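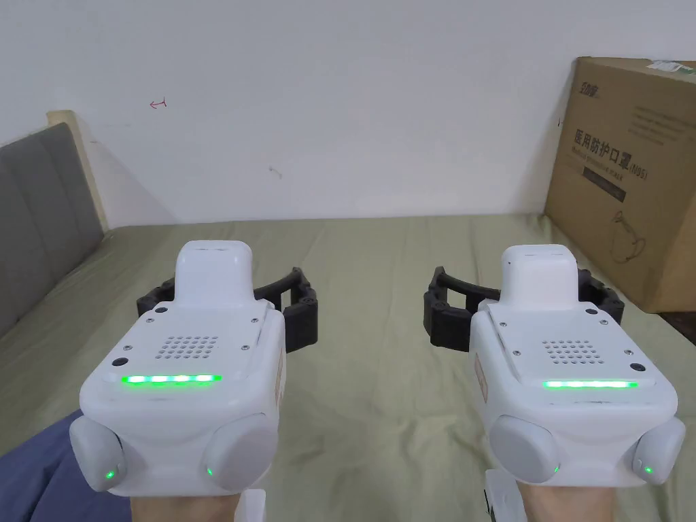

Sage green sheet on the bed, back bedroom.

Lists > Household Textiles > Archive > May > Message 561

May, 9:40 pm
By: list member, Watkins

Subject: Re: Green sheets fading in hard water

Replying to the question from last week, quoted below. I have been washing colored sheets in well water for a long time and have made most of the mistakes already.

> We moved out past Watkins in the winter and are on a well for
> the first time. I bought two sets of green cotton sheets from
> Plastamow, 200 thread count, and after a couple of months one
> set looks dull and feels stiff. The other set has been in the
> closet and looks fine next to it. Same detergent I always used,
> warm wash, hot dryer. Is it the water, the dye, or me? I don't
> want to buy a softener if it's the dye.
>
> Also the fitted sheet comes off one corner every night. It is
> the same corner each time. The mattress is 13 inches or so and
> the package says it fits up to 14.

It could be all of them, but I would start with the water. The stiffness is what makes me think so. A sheet that has only lost dye still feels like it did. When it goes dull and stiff together, there is usually detergent and minerals left in the cloth, and that grayish film covers the color. You may have more green left than you think.

To find out, run the dull set through a full cycle with no detergent at all, as warm as the label allows. Open the lid or look through the door when it is agitating. If you see suds, that is old soap coming out. Keep running it plain until the suds stop. On our worst set I had to do that 3 times. Then dry it on low and lay a pillowcase from it next to one from the closet set, by a window in daytime. Bulbs make every green look different and you will argue with yourself.

If it comes back close to the other one, the dye is fine. If it is soft but still pale, the dye went, and no amount of rinsing will bring it back.

After that, what works for us:

Use less detergent than the cap says, but not a lot less. In hard water too little is as bad as too much. I went from a full cap to a bit over half and stopped there. Powder does better for us than liquid. I use a washing soda from Grikia with it, a couple of spoonfuls, put in the drum before the sheets.

Add the extra rinse. If your machine has a button for it, press it for bedding every time and don't worry about it for the rest.

Wash sheets by themselves. Towels take up the water and rub the cotton all through the cycle, and that is where pilling comes from. I used to put jeans in too.

Turn the dryer down. A hot dryer bakes in whatever is left in the cloth. Ours go on low and come out a little damp at the hems, and I put them over the door for an hour.

No chlorine bleach on green, even for a stain. It goes yellow in spots and stays that way.

On the softener — we did end up with one, a Skovero, but that was for the water heater and the faucets. I would not buy one for sheets. Get the water tested first. The county office has the kits, or they did when I asked. If you do get a softener, cut the detergent again or you will have the opposite problem and never get the soap out.

Somebody asked on the list a while back whether a higher thread count holds color better. I have not seen it. Our 200 count sheets have held up better than the sateen ones, which snagged on everything. The sateen looked nice for a year.

Now the corner. Package depth is measured new, before washing, and cotton shrinks more in length than in width. If it is always the same corner, check whether you are putting the sheet on turned a quarter. The short side pulls across the bed and one corner gives up. On most fitted sheets the label is sewn at a bottom corner, but not on all of them. I put a stitch of dark thread at the bottom right corner of each of ours, inside the hem.

If it is on the right way and still pops off, the elastic on that corner may be shot. You can pick out a few inches of the casing, sew in a new piece of elastic and close it again. I have a cone of thread that says 3000 yards and it will outlast me, so if you are near town and want some green to match, write to me off list. Mine runs a little gray next to Plastamow green, but inside a hem it doesn't matter.

Let us know what the plain wash does. I would like to hear if the suds show up.

Back to top | Contact the list owner | Messages copyright their authors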